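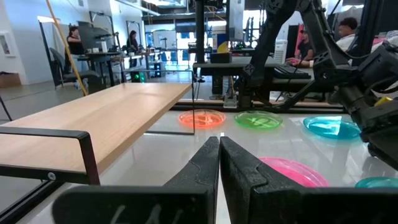 Robot Software Group, Dresport Institute of Technology

Handout 3: from wrist picture to a grasp you can trust

Notes by Naima Ashour, tidied from the board. Corrections to Roos Verbruggen please.

Task for this block: plates on the table, pick by colour, put on the shelf. Sounds dull. Most of you will lose marks in the same two places, colour and occlusion, so read sections 2 and 3 before writing any code.

1. What the node gets
One wrist picture plus joint angles, same timestamp. Not the latest joint angles, the ones matching the picture. Last year half the groups read whatever was newest in the buffer and wondered why the error grew with arm speed. Use the lookup in the Gresis wrapper, it interpolates for you.

2. Colour
Plates are translucent. So the white table comes through and your nice clean pink is really pink plus table plus whatever the lights are doing. The table is glossy as well and reflects. Do not threshold in RGB. Convert to HSV, threshold hue first, then a loose floor on saturation.
Orange: close to glowing under these lights, clips in the red channel. Drop exposure before you tune anything.
Green next to orange: check the boundary where the two sit together.
Light blue and teal: the pair that will bite you. Hue bands overlap if you are lazy. Plot the histogram, pick the valley by hand, write down why.
Raised pattern in the plastic gives you bright little ridges inside the blob. Close the mask (morphological close, small kernel) before taking contours, otherwise one plate turns into several.

3. What hides what
The fingers are always in view and they are black, so mask them out with a fixed polygon. The polygon depends on gripper opening, so you need one for open and one for closed, and interpolate between.
The pink plate has its rim behind the right finger. Centroid of the visible part is NOT the centre of the plate. Fit a circle or ellipse to the visible rim points only, leave out any contour points that touch the finger mask. Same for teal at the image border, only a sliver showing: too little arc, the fit will return rubbish with a small residual. Reject on arc length first and residual second.
Light blue goes partly under the arm. Mark it as blocked and move for a second look. Don't guess.
Crop the background too. Windows, monitors, people at desks, all of it gives false blobs. Project the table corners into the picture and throw away everything outside.

4. Planning
Approach from above, grasp at the rim, fingers either side of it. Candidates every few degrees round the rim, then discard:
- any where a finger lands on a neighbouring plate
- any where the wrist passes through the shelf frame or the wire enclosure (both must be in your collision model, check they are!!)
- any needing a joint flip
Rank what's left by distance from joint limits. Planner gets 2,000 samples per query, after that return failure and let the state machine pick another plate. No silent retries.

5. Control
Straight-line descent for the last part, slow, stop on force. Threshold is in the config file, leave it alone until Carolina Garcia has seen your logs. The placing move onto the shelf is the same thing with a different stop condition.

6. Hand in
Node, config, one bag file, two pages on what failed. Run the replay test first: 319 stored pictures, you need a correct label or a correct reject on each. A reject counts as correct only where the reference also rejects, so rejecting everyhting gets you nowhere.

Reading: Guerreiro notes, chapter on ellipse fitting, up to p. 52. Skip the proofs.

Lab access questions to Aníbal Veloso. Deadline is in June, see the course page.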